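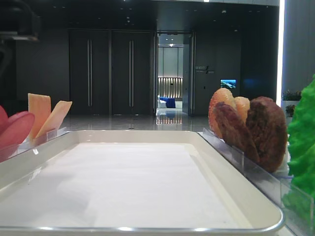
Sealing a Direct-Vent Gas Fireplace Surround After Installation

Filed under: Hearth, Finish Work
Applies to: Zorkano and Bakos direct-vent inserts, and most other sealed-combustion units with a separate trim surround

This page covers the work that comes after the gas line has been connected and leak-tested by a licensed installer: setting the noncombustible board, leaving the correct gaps, fitting the surround, and running the first burn. It does not cover venting or gas piping. If the unit has not been signed off by the local inspector, stop and get that done first. Covering the framing before inspection usually means taking the board back off.

Before you start

Find the installation manual for the exact model. The rating plate is normally on a chain or a metal tag behind the lower access panel. Model numbers that differ by one letter can have different clearances, and the manual for your model overrides anything on this page.

Shut off the gas at the appliance valve and turn off the power to the blower and ignition circuit. If the unit has a battery backup for the igniter, remove the batteries. Let the firebox cool fully if it has been run.

Tools and materials

Tape measure and a two-foot level
Utility knife and carbide scoring knife
Drill with a clutch, plus bits for sheet metal
Noncombustible cement board, thickness as given in the manual
Corrosion-resistant cement board screws
High-temperature sealant rated for fireplace facing
Masking tape
Vacuum with a brush head
Dust mask rated for silica, and eye protection

Ordinary silicone and painter's caulk are not substitutes for the sealant. Both will discolor and let go near the top of the opening, where the facing gets hottest.

Step 1. Check the framing

Hold the level across the front edge of the unit's nailing flanges and then against the studs on each side. The flanges and the studs should be in the same plane. If the unit sits back from the studs, the surround will rock when it is mounted. If it sits forward, the board will bow at the opening.

Small differences can be corrected with metal shims behind the flanges. Do not use wood shims inside the clearance area. Check that the standoffs on top of the unit are still in place and have not been flattened. They hold the header away from the firebox wrap and must not be cut, bent or removed to make room for framing.

Step 2. Mark the noncombustible zone

Most manuals show a shaded area around the opening where drywall, wood and paper-faced products are not allowed. Mark this area on the studs and header with a pencil. The zone above the opening is always the largest.

On the Firnirside job that this page was first written for, the zone had been marked from the edge of the glass. The manual measured it from the top of the unit. The board ended up too short and had to be replaced. Read the drawing carefully and note where each dimension starts.

Step 3. Cut and hang the board

Score the board on the face side, snap it, and trim the back mesh with the utility knife. Cut outdoors if possible. Scoring makes much less dust than a circular saw, but wear the mask in either case.

Dry-fit each piece before fastening. Plan the layout so that no joint runs straight up from a top corner of the opening. Cracks start at those corners, and a joint there will show through the finish within a heating season. A single piece across the top with two side pieces butted under it is a common layout, but it places joints at the corners. If the sheet is large enough, cut the opening out of one piece instead.

Screw spacing of 8 inches along the studs is suitable for most boards. Set the clutch so the heads finish flush. Do not drive screws into the firebox wrap, the relief dampers or the vent shroud. If the manual allows screws through the nailing flange, use only the predrilled holes.

Step 4. Leave the expansion gap

The steel of the unit moves more than the board does. Leave the gap shown in the manual between the board and the metal edge of the opening, and keep it even on all sides. Pieces of scrap board make good spacers.

Whether the gap is sealed depends on the unit. Some models need a bead of high-temperature sealant there to keep room air from being drawn into the wall cavity. Others use the same gap for cooling air, and it must stay open. Sealing a cooling gap can trip the limit switch, and the burner will shut down partway through a long burn.

Where sealant is called for, mask both sides, run one continuous bead, tool it once and pull the tape while the bead is still soft. Allow the full cure time on the tube before lighting the burner.

Step 5. Apply the facing

Tile, thin stone and stucco are all suitable over cement board if the thinset or base coat is rated for the surface temperature. Tape the board joints with alkali-resistant mesh tape bedded in thinset. Paper tape and drywall compound do not belong inside the noncombustible zone.

Check the total depth of the facing against the surround. The Bededwood trim kit, for example, has a return flange of fixed depth — if the facing is too thick, the flange will not reach the unit and the screws will miss their brackets.

Step 6. Mount the surround

Vacuum the perimeter of the opening and wipe the metal edge. Hang the surround on its upper brackets first, check it with the level, then start all the lower screws by hand before tightening any of them. Overtightened screws will pull a painted steel surround out of square.

Confirm that the louvers or air slots at the top and bottom are clear of grout and sealant. Open and close the access panel and check that you can reach the shutoff valve without removing the surround.

Step 7. First burn

Clean the glass on both sides with a fireplace glass cleaner before lighting. Fingerprints that are left on will bake in. Reinstall the glass and check that every latch is fully engaged.

Restore gas and power. Run the burner on high for the break-in period in the manual, with windows open and the blower off. Paint and binders in the new parts will give off odor and a light haze. Let the unit cool completely, clean the white film from the inside of the glass, and repeat the burn if the manual asks for it.

Revision note

Step 4 was rewritten in August after a correction from Xuelian Cai on units that use the perimeter gap for cooling air. The earlier version called for sealant on all models.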